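The Vela Street house

My aunt left me the house on Vela Street, and with it 936 dollars in a coffee can and a recipe for plum brandy written on the back of a gas bill. I hadn't been inside since I was 8. I drove up from Femier in November with a sleeping bag and a bad attitude, meaning to sell the place by the end of the week.

The recipe was mostly crossed out. She'd started with plums, switched to pears, gone back to plums, and then written NO in the margin and underlined it. I figured any fool could do better. I bought a sack of fruit at Yusof's and got going. 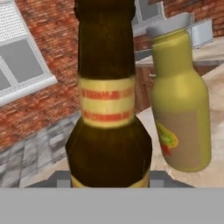

You'll want to wait a year on that, the woman next door told me over the fence, and even then your aunt's could take the paint off a truck. She had a rake in her hand and didn't look like she was joking. I said I didn't have a year. She said well, the plums don't know that, and went back to her leaves.

So I stayed a few more days, just to see it settle. Then the furnace quit and I had to wait on a part from Celarard, and while I waited I pulled up the hall carpet (don't ever do this on a whim). There were letters under it. Flat, dry, dozens of them, all from my aunt to the same man, and not one of them with a stamp.

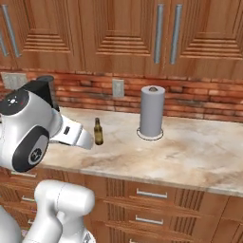 I read three and felt so rotten about it that I put the rest in a shoebox. The three were all about weather, really — rain, more rain, a frost that got the tomatoes. But each one ended by asking when he was coming to try the brandy.

A guy from the real estate office called and said he could list the place at almost 100 over what I'd hoped for, and he meant thousands. I told him I'd think about it. I did think about it, for as long as it took to hang up the phone.

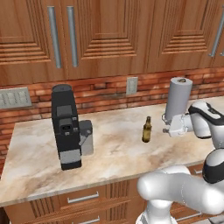
The part came, the furnace didn't care, and I slept in my coat until the second part came. By then I'd met the mailman, who was past seventy and should have retired years ago, and who stopped dead on the porch when he smelled the plums.

"Is that hers?" he asked.

I said it was mine, but it was her recipe, and it wouldn't be ready for a year. He took his hat off and looked down the hall at the bare boards.

"I can wait," he said.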